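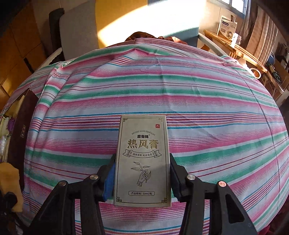

Figure 11.1 A cream box with a fretwork border. The gold characters are the biggest print on it.

Chapter 11: What the Box Says First

Reading time: 4 minutes

A package has a short life. Somebody looks at it, picks it up, and throws it out on the way to the bathroom. Designers spend months on it anyway.

Look at the order of things in Figure 11.1. The product name gets the gold. The brand sits above it in bold black, under an arc of small capitals. A ribbon promises plant extracts and safe ingredients, and a drawn hand grips a leafy sprig in case you missed the point. The amount, 50ml a bottle, waits near the bottom – where amounts usually wait.

In this chapter you will learn to rank the print on a package by size, color and place. Keep a box from your own shelf nearby. You will be rude about it by page 300.

Related chapters
Labels That Whisper
Yvonne Fothergill on Borders and Corners
Case Study: The Tutaler Soap Carton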